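Stalcombe Workshop
Notebook: room upkeep
October, entry 2
Entered by: Siamak Shojaei

1. Purpose

Cleaning of the wooden table and review of the plants kept on it. The previous entry noted dust and a ring mark in the finish. Canpolat asked that the wiping method be written down so that all shifts follow the same one.

2. Table surface

Begin at the far end and work toward the near edge, following the grain. Use the blue cloth only. Paper towels leave lint in the grain and are no longer to be used on this table. Fold the cloth again when one face is soiled. The pump bottle remains at the far left corner and is returned there if moved.

The plants may stay on the table during routine wiping. They are lifted only for the full monthly cleaning, when the area under each pot is checked for marks. 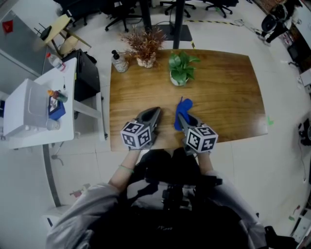
3. Plants

The pothos is in good condition, with broad, glossy leaves. It was supplied by Flotora and remains in its white pot. Water when the top layer of soil is dry to the touch, and empty any standing water the same day.

The reddish-brown grass in the small white pot is dried and is not to be watered. Dust it with a soft brush. Stems that break off go in the general waste.

4. Floor and seating

Wheeled chairs are to be kept back from the table while it is being cleaned. The hazard tape on the floor is to be left in place. Lifted ends should be reported to Femlow and should not be pressed down with other tape.

5. Open items

Ring mark: compare again at the next full cleaning.
Cloths: order replacements, same color.
Pump bottle: label missing from stock list, to be added.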